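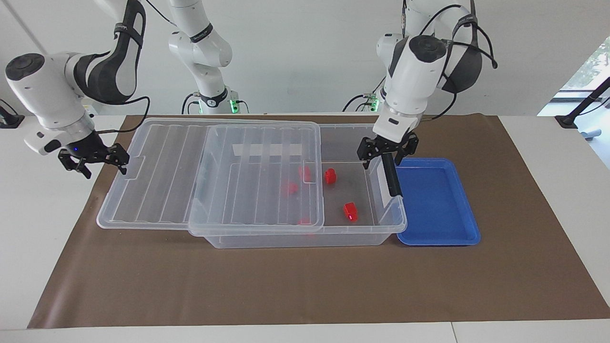 Pieter Van Dijk replied to my last post to say that a clear bin is just a mess with a window in it, and that he switched to cardboard years ago and sleeps fine.

Pieter also owns 14 cardboard boxes marked MISC. I have helped him move. Twice.

Anyway. Day 2 of the great bin conversion. My position remains: clear plastic, ribbed walls, a lid you can slide over without having to hunt for the one corner that latches.

The case for clear is simple. I have bought the same packet of picture hooks three times since moving to Rostville. All three packets were in the closet, in a lovely opaque tote, the color of a thundercloud.

The case against clear is that guests can see what you keep. Mine now know about the candle stubs.

Someone asked about putting a few little things in one big bin. Yes, it looks ridiculous. Five red blocks in a bin that size look like they're waiting for a bus. Do it anyway if they're a set. The minute you "top it off" with batteries and a tape measure, you have made a drawer.

Lids! I'm a lid-half-on person while I'm still sorting. Two-thirds covered, one end open, stuff goes in the open end. Annelies Wouters calls this "giving up partway through." She puts the lid on all the way between items, like she's defusing something.

Got mine at Van Rooij, 6 for what I'd call a fair price and my bank would call a pattern.

The shelf they go on is 87 cm wide. I measured it after buying the bins, as is traditional.

Update from Pieter: he'd like it known that one of the MISC boxes has been relabeled. It now says MISC (KITCHEN).

Labels tomorrow. I have opinions about fonts and a marker that's running dry.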